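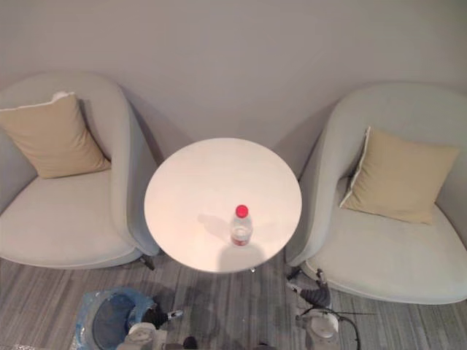 yuxi_y
Upholstery cleaning question. The fabric on my tub chairs is coded W, so water-based cleaner only. They are light grey, same as the pair on either side of the round white table, and the inside of the back goes dull long before the seat does. I have been using Prokurine diluted 1:200 with a microfiber cloth. It leaves a faint ring at the edge of the damp area. Is the mix too strong?

brelgate728
1:200 is fine. Rings come from stopping in the middle of a panel. Work seam to seam and blot, then dry with a fan.

Tuda
Disagree on the mix. With hard water I get rings at any strength. Switch to distilled and test under the seat first.

brelgate728
Distilled helps, but on a tub chair the back and arms are often one long panel. If you clean one patch of it you get an edge – whatever the water.

Tuda
I did half a panel with distilled in December and there was no edge.

yuxi_y
Tap water here is hard. What about the loose cushion covers?

loom615
Check the label. Mine are cotton and shrank at warm, so cold only, and put them back on slightly damp.

yuxi_y
Will do the whole inside back with distilled at 1:200 and report.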